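**Notes: "Small Balconies, Fake Flowers" (keep it loose, 9 slides tops)**

Say hi, thank Binta Akinola for the coffee and the room. Ask who has killed a plant this year. Put my own hand up first!

Okay, so my balcony. It faces another building, it gets wind from two sides, and everything I planted out there in April was dead by summer. (Pause, let them groan.) So I went fake. I know, I know. My sister still gives me grief for it.

Get the color talk in early. When the walls out there are dark gray, you can go loud. Orange, red, pink, magenta, yellow, a bit of purple, all jammed in one pot. In a beige living room that much color would drive me nuts, but against charcoal it just sings. Keep the pot quiet, though. Mine's a square one in a pale gray-green.

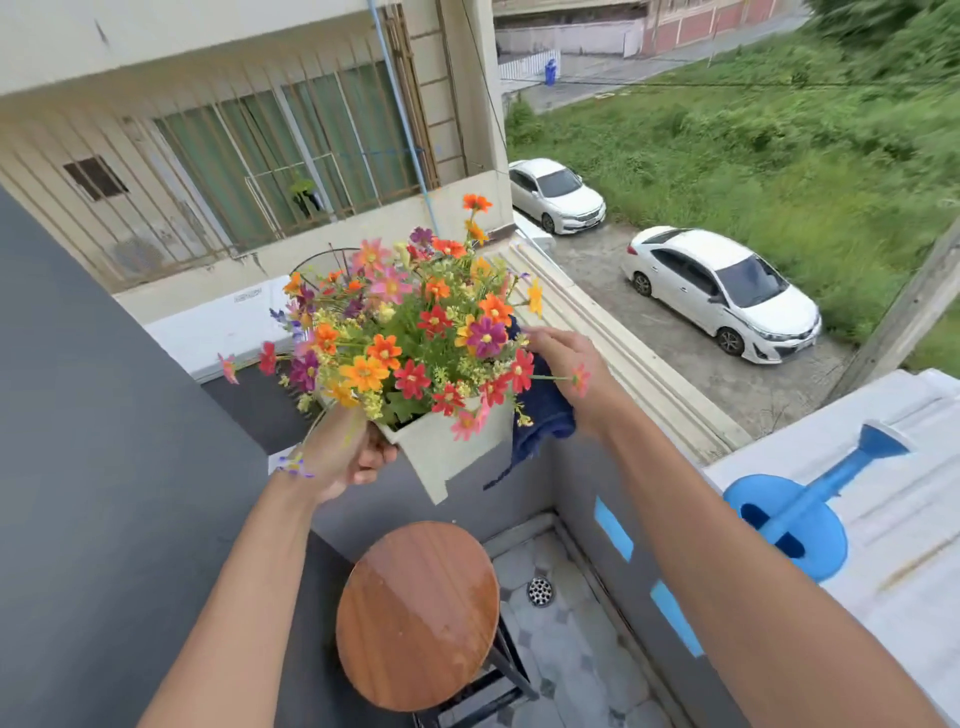
Next bit is dust, and it's the part people write down, so slow down here. Fake flowers outside get grubby fast. I take the whole pot, give it a good shake, then go over it with a soft cloth. Big daisy types first, tiny buds last. Never yank a stem to get at the one behind it, bend it out of the way and bend it back after.

Stools! A little round stool beats a plant stand. You can sit on it when company comes. Mention the Namisholm one I returned, legs wobbled on tile.

Heights: let one stem stick up taller than the rest and let a couple wander off to the sides. Florists at Kelolwood charge 6 bucks extra for "movement" and you can do it with your thumbs.

Skip the Cusine story if we're running over. Leave 8 minutes for questions, and hand the sample stems around while they talk.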